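La fiesta de las ciruelas

En Nivska la fiesta de las ciruelas empezaba siempre antes de tiempo, porque las ciruelas no entienden de calendarios y porque la abuela Stanisława tampoco quiso entenderlos nunca. Cuando en septiembre las ramas bajas rozaban ya la hierba, ella salía al camino con el delantal puesto, mordía una fruta, cerraba un ojo y decía «mañana», y con esa palabra bastaba para que medio pueblo sacara los calderos de cobre a la puerta.

Natalina Gentile había llegado aquel año desde muy lejos, con una maleta demasiado grande y unos zapatos que no servían para el barro. Venía a escribir unas páginas sobre la fiesta para una revista de viajes, y pensaba quedarse dos noches en la pensión Kaczmarczyk, que olía a cera y a manzanas guardadas. Le habían dado la habitación de arriba, la del balcón, desde donde se veían las 58 casas del pueblo (el dato se lo dio el dueño de la pensión mientras le subía la maleta, y lo repitió en el desayuno, por si acaso) y, detrás, la loma de Sumotberg, azul por la mañana y casi negra por la tarde.

—¿Y qué se hace exactamente en la fiesta? —preguntó Natalina la primera noche, con el cuaderno abierto.

—Pues se remueve —contestó Stanisława Tomaszewski, que había bajado a la pensión a pedir azúcar y se había quedado a cenar—. Se remueve la mermelada, hija, desde que sale el sol hasta que se puede con ella. Y mientras se remueve, se habla.

Natalina apuntó «se remueve» y se quedó mirando la palabra, que le pareció poca cosa para un artículo. Pero a la mañana siguiente, cuando bajó a la plaza con los zapatos equivocados, le pusieron en las manos una pala de madera más alta que ella, le señalaron un caldero y ya no hubo cuaderno que valiera. El vapor le rizaba el pelo, las avispas iban y venían como invitadas de confianza, y a su izquierda una señora le contaba, sin que ella hubiera preguntado nada, la boda de una prima, con todos los platos del banquete y el enfado del cuñado.
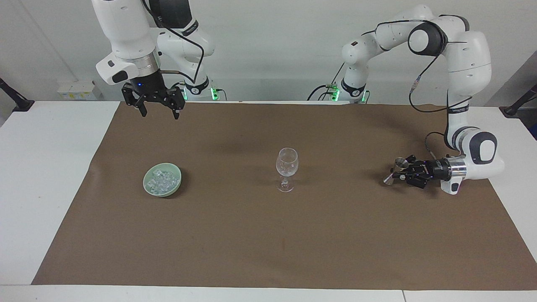

¿Qué ciruelas se echan al caldero de la fiesta?

Las azules pequeñas y tardías, bien maduras, cuando la piel se arruga junto al rabillo.

Eso le explicó Stanisława a media mañana, y añadió que las grandes y brillantes, las que se compran por bonitas, se quedan en agua y no agarran. La anciana tenía la costumbre de pasear entre los calderos sin tocar nada, con las manos a la espalda, y de detenerse solo donde hacía falta un consejo o donde había una silla. Al lado de Natalina había una silla, de modo que se sentó y le contó la historia entera.

Resulta que hubo un otoño, siendo ella niña, en que heló pronto y las ciruelas se perdieron casi todas. En Nivska juntaron lo que quedaba y no alcanzó ni para llenar un caldero. La gente encendió el fuego de todos modos, por pura terquedad, y al anochecer vieron bajar por la ladera de Sumotberg una fila de faroles. Eran los vecinos de Jaltton, con los que llevaban más de 30 años sin hablarse por culpa de un molino, y cada uno traía un cesto al brazo. No dijeron gran cosa. Vaciaron los cestos, pidieron una pala y se pusieron a remover.

—¿Y el molino? —preguntó Natalina, que había dejado de mover la suya sin darse cuenta.

—El molino sigue en disputa, claro. Remueve, que se te pega.

Desde entonces, al caer la tarde, se deja un caldero sin dueño en la esquina del camino, con la pala apoyada en el borde, y quien pasa le da unas vueltas. Natalina le dio las suyas ya de noche, junto a un muchacho de Jaltton que cantaba muy mal y con muchísimo gusto, y luego se comió tres rebanadas de pan con la mermelada todavía caliente, quemándose la lengua en cada una.

No se fue al segundo día, ni al tercero. Escribió a la revista diciendo que el artículo iba a tardar un poco, porque faltaba todavía llenar los tarros y atarles la tela, y alguien tenía que sujetar el cordel mientras Stanisława hacía los nudos.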